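Product news | Automation
2 min read

Gratano button-pressing kit: first notes

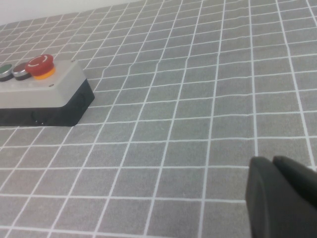
The Gratano kit is sold for panel testing: a two-finger gripper, a wrist camera and a licence for the press routines. Clodcombe lists it at 3404 euros, with delivery from June.

Our trial uses a three-button station with green, dark red and mushroom-head emergency stop. The stop is twist-to-release, so each cycle needs a press and a turn. Kyriaki Panagiotou has set 50 cycles per button at 40 mm approach height. Rotation is licensed separately and must be enabled before calibration. The manual leaves this to an appendix.

Force logs will follow in the next issue.

Contact the newsletter desk | Back to top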